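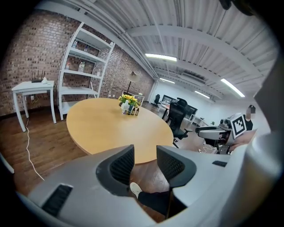 3.2 Looking after the hand-held gripper

I'll be upfront that this is the part of the project I enjoyed most, so it runs a bit long. Our setup at Multcombe has two halves that have to stay in step: the robot itself, and the hand-held gripper that one of us carries through the room to record how a job is done (Figure 3). The robot gets most of the attention from visitors. The hand-held unit gets most of the wear, and when our recordings went bad in October it was the hand-held unit we should have been looking at first.

Figure 3. The hand-held gripper as its own camera sees it, both fingers up, with the oval table ahead and part of the robot at the right. The black mesh-textured pads on the inside of the fingers are the parts we replace most often.

The pads first. They're glued to the finger frames and they lose their grip slowly, so slowly that whoever is using the tool just squeezes a little harder each time and never notices. Babita Nishad caught it when she went back over 3616 recorded grasps and saw that our closing distance had been creeping down for weeks. We now change both pads after every 1000 grasps, worn or not. Please change them as a pair! We tried swapping only the bad one early on, and the fingers no longer met in the middle, which threw off the width reading for a whole afternoon of recordings.

Changing them is easy enough. Peel the old pad from the tip down, wipe the frame with alcohol, let it dry, press the new pad on and leave the fingers clamped shut on a folded cloth for 19 minutes. (Trilok Awasthi timed this with the glue we had, and the number stuck. Another glue will want another number.) After that we open and close the fingers eight times and check that the reading comes back to zero at each close. If it doesn't, the spring behind the left finger has usually slipped off its seat, and you have to open the housing.

Opening the housing is the fiddly bit. The plastic shell is held by clips that get brittle, and I have broken more of them than I'd like to put in print. Go slowly and start from the grip end. While it's open we brush the dust out from behind the ventilation slots - it collects there faster than you'd think, and a clogged slot makes the electronics warm enough that the clock drifts. Drift was our second big problem. By the end of a long session the finger readings lagged the pictures by nearly a tenth of a second, and a robot trained on that data closes its hand too late.

The other half of the job is the robot end. A black-and-white marker tag is fixed to its head area, and we use it to line the robot's coordinates up with those of the hand-held tool. Before a session I hold the gripper at a few spots near the table, keep the tag in sight and let Horkero, our small calibration program, work out the offset. If the offset has moved since the last session, we check the tag before we touch anything in the software. A lifted corner is enough to spoil it. Issa Srour spent two days chasing what looked like a bug in the arm model, and pressing the tag flat again with a thumb fixed it.

We also keep a log for the gripper, on paper, with the pad count, the zero check and the offset on one line per session. I was against paper at first and lost that argument to Rhonda Leclerc, and she was right, since the line gets filled in while the tool is still in your hand. The log is what let us drop the bad October recordings cleanly and keep the rest. All the results in Section 4 come from sessions where the zero check passed both before and after recording.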